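Taped Table, Block Sorting Layout
03/01/2022
By the Stela bench notes editor

The Stela table is a flat work surface covered in brown cardboard and divided into cells with blue tape. This page records the current layout, together with the handling rules that apply to it. Captions are kept short. Measurements are in millimeters unless a unit is given.

The cover went down in November, after the old one had worn through at the near corners. Sheet stock came from Khosravi and was cut to 1,730 on the long side. It is held at the perimeter only. Glue under the working area was tried on the previous cover and left ridges that tipped small parts, so none was used.

Tape is applied by hand against a steel rule, long runs first. Each run is laid in a single pull and pressed down from the middle outward. Joins inside a cell are not allowed. A run that lifts is replaced at full length, and the scrap is used to label storage boxes.

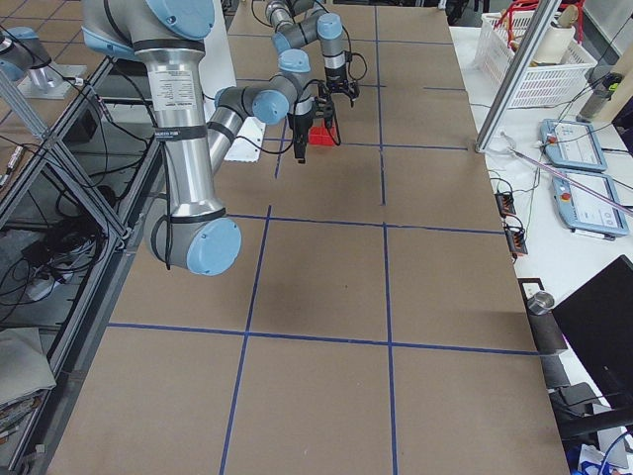
Cells are used as addresses. A block is placed inside a cell and logged by row and column, counted from the near left corner. A block that touches tape is logged to the cell holding the larger part of its base. If the split is too close to judge, the placement is void and is repeated.

The lines are not a measuring grid. Cells differ in size, and a run may sit at a slant. Distances are taken from the table edge with a rule and entered in the Collar sheet, which has a separate column for them. Older entries that give distance in cells should not be compared with newer ones.

Blocks are plain, with no print on the faces. Red is the default color because it separates well from both the brown cover and the blue tape. Edges are checked before a block goes back in the tray, and chipped blocks are discarded. The set was 11 pieces at the last check.

Cover wear is logged by placement count. The first soft spot on the present cover was noted at 922 placements. Replacement is planned at 1,000 or at the first tear, whichever comes first. Soft spots are not patched, as a patch changes the height of the cell.

Cleaning is done dry, with a folded cloth, moving along the tape and never across it. Solvent lifts the adhesive and stains the cardboard. Crumbs of tape glue are rolled off with a fingertip.

The second table, at Civholm, uses the same cover stock and a wider tape. Its layout will be added to this gallery once the cells have been numbered.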